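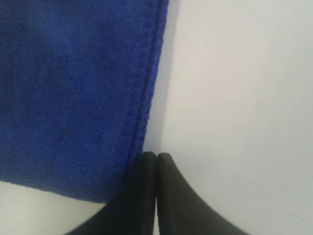
Tristgate Workshop Completes Two-Finger Gripper Build for Cloth Handling

9 August 2026 - Tristgate, a members' workshop, has completed the first version of Mindari, a two-finger gripper for small robot arms. Plans and control code are free to download from the workshop's project page.

Mindari is built for flat, soft goods such as towels. The matte black fingers taper to rounded tips and close face to face, leaving a very thin slit between them. A small camera at the wrist looks down past the fingers to the work surface.

Work since June has dealt with finding a towel's edge. The software looks for the stitched hem and the shadow beside it, then brings the closed tips to that line. Test recordings now number more than 4,000, with blue microfiber on a white surface as the standard setup.

"A hem is thicker than the pile and it casts a shadow, so we start there," said Seija Juntunen, who designed the fingers. "Corners are harder - the line bends and a finger can hide it."

Seraina Kälin maintains the control code. Version 2 will add patterned cloth.

Contact: Seraina Kälin, Tristgate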